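Open Day at Prirport: Can a Robot Clean Your Room?

If your bedroom floor looks like your wardrobe sneezed, you may have wondered why a robot can't sort it out. Plaltcombe workshop held an open day so kids could come and find out. The answer is that it can, a bit, and you'd want to pack a lunch.

A robot arm doesn't have a hand like yours. It has a gripper, with two fingers that open and close like tongs. You can tell a hat from a pair of trousers without trying. A robot has to work out where one thing stops and the next one starts, and a heap of clothes is no help at all.

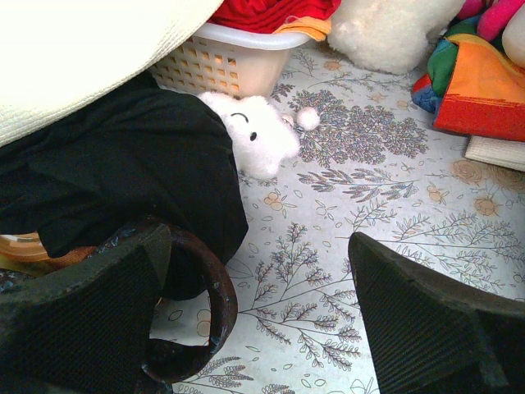

Chandrasekhar Panicker reckons tidying is harder for a robot than building a car, as car parts always turn up in the same spot and socks never do. Leopold Gruber wanted to know if it could do his brother's room next. He was told the robot had done nothing to deserve that.

Soft things are the worst. A block keeps its shape when you squeeze it. A shirt flops, folds and hides its own sleeves, so the robot has to look again after every grab. Picking up one shirt can take 42 seconds, and that's on a good day. You could do it in 2, if you ever felt like it.

Then there's the matter of having two arms.

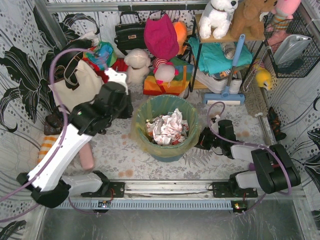 Two arms can share a job, one holding a bag open while the other drops something in. They also have to stay out of each other's way, which any kid who shares a bathroom sink will understand.

The next open day is in September, for ages four and up. Bring a grown-up. Leave your laundry at home.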